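Namo Kitchen News

The little white containers are coming to the lending shelf

Those of you who came to the February swap will remember how many of our pantry containers went home without their lids, and how many lids stayed behind without their containers. We have been finding them ever since, at the back of the dish cupboard, behind the flour, and in one case inside a perfectly good colander. So over the summer we went through the whole shelf, matched what could be matched, passed along what couldn't, and decided it was time to bring in a few nicer things for people to borrow and try at home before they spend their own money.

Borrowing starts on 9th September, when the shelf opens again after the break, and it will work the way it always has. You write what you're taking in the green book, you keep it for up to 19 days, and you bring it back clean and dry with everything that came with it. (Yes, including the lid! We say this with love.)
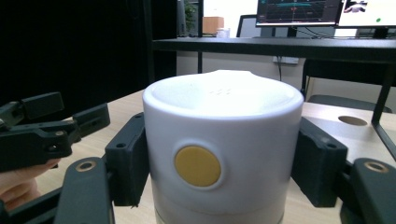
Namo Neighborhood Kitchen | Pantry & Lending Shelf Team

I'll admit to being rather taken with the white one with the round mustard-yellow button on the front. It's a plain thing otherwise, a smooth cylinder with a lid that sits just a little wider than the body and rises in a gentle dome, and I think it's that one spot of color that makes me want to leave it out on the counter. My own kitchen at home is mostly hand-me-downs and jelly jars, so anything with a matte finish and a cheerful button feels like a step up in the world.

When you borrow any of the new pieces, please look for the instruction card in the basket underneath and take it home with you. Buttons, seals and catches all have their own ways, and it's much better to spend a minute with the card than to press and pull at something until it gives. If the card has gone missing, leave a note in the green book and we'll print another. Please don't put anything from the shelf in the dishwasher unless its card says you may. We lost a lovely Hoarau jug that way last year and I still think about it.

A few of you have asked whether the lending shelf is only for people who come to the Cilodton Street suppers. Not at all! Anyone who lives in Sastdale is welcome to borrow, and so are your grown children who have moved two towns over and come back on Sundays with their laundry. There are 39 names in the green book so far and we would be delighted to start a new page. The deposit is still $3, which you get back when the item comes home, or you can leave it in the jar toward new labels if you're feeling generous.

And while we are on the subject of labels, would you please use the paper ones with the string? The sticky kind leave a gray patch that takes an entire evening and a good deal of cooking oil to get off. I spent most of a rainy evening in the company of a tea canister and a rag, and though the radio was good, I would like not to do it again. There's a roll of string and a pair of scissors in the top drawer, next to the tape that no longer sticks to anything.

If you have containers of your own to give, we would love to see them, provided they close properly and have all their parts. Square ones are especially welcome this fall because they sit so well together on the narrow shelf by the window. Cookie tins we have in great plenty, thank you, and we'll have to say no to any more until after the holidays.

The shelf is open whenever the kitchen is, and the donation box is just inside the side door. Do ring the bell if you've got something heavy, and one of us will come out and help you carry it in.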